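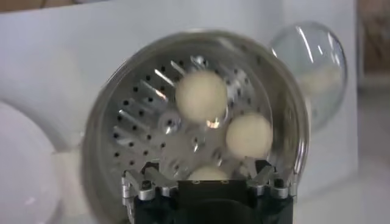
Cream-coloured balls in a round metal container

Skakomow Zukik — clip-on controller for phones

The Zukik holds your phone between two grips and gives you proper sticks, triggers and buttons for mobile games. It connects by Bluetooth or by the USB-C plug in the right grip. It works with most Android phones and with iPhones that have a USB-C port.

Pull the grips apart, place the phone against the rubber pads and let the spring close. The opening stretches to 196 mm, so small tablets fit as well, although a tablet will make the controller feel top-heavy if you play standing up. Thick cases need to come off if you want to use the plug. On Bluetooth you can leave the case on.

Controls

Two analogue sticks, a directional pad, four face buttons, two bumpers and two triggers. There are also two small buttons on the back that can copy any other button. They are unset when you buy the controller, so pressing one will do nothing until you have chosen a job for it in the Stullow app.

The sticks are the same size on both sides. The caps pull off and can be swapped for the taller pair in the box, which some players prefer for aiming in shooters.

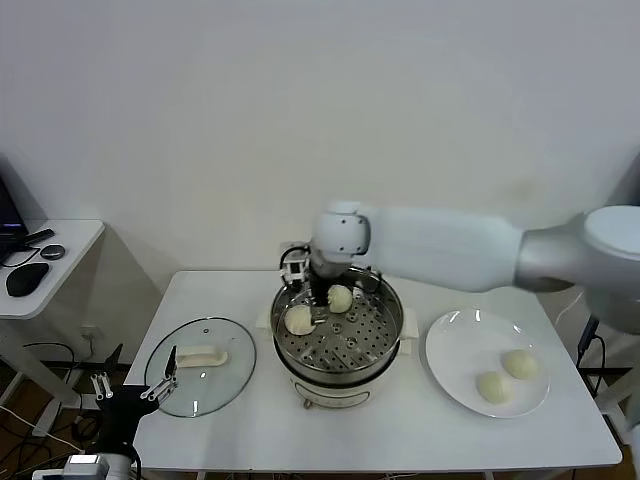

Charging is through the socket on the underside of the left grip. A full charge takes two hours from a standard phone charger, and you can carry on playing while it charges. The battery is rated at 400 mAh. The cable in the box is a short one, much like the cord on the steamer pot, so you will need to sit near the wall if you want to play while plugged in. Any longer USB-C cable will do the same job. When the controller is plugged straight into the phone it takes a little power from it — this can be turned off in the app.

The controller switches itself off after 5 minutes without a button press. Hold the power button to wake it. If you last used it with a different phone, hold the power button and the left bumper together until the light flashes, then choose Zukik from the list of Bluetooth devices.

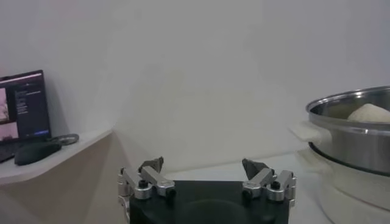

The light shows white when connected and amber when the battery is low. It doesn't show how much charge is left, but the Stullow app does.

Games and touch controls

Many games support controllers without any setting up. Others only accept touches on the screen. For those, Stullow on Android lets you place each button over a spot on the screen and save the layout. Touch layouts are not available on iPhone. Some online games don't allow this kind of layout in ranked matches, so check the rules of the game first.

What's in the box

Zukik controller
Tall stick caps, one pair
Spare rubber pads
USB-C cable
Printed guide

Weight: 368 g without phone
Colours: black, grey
Headphone socket: 3.5 mm, works in plugged-in mode only

The Bellini carry case is sold separately. It fits the Zukik closed, without a phone, and has a pocket for the cable and stick caps.

Orders placed before noon on Thursday are sent out the same day.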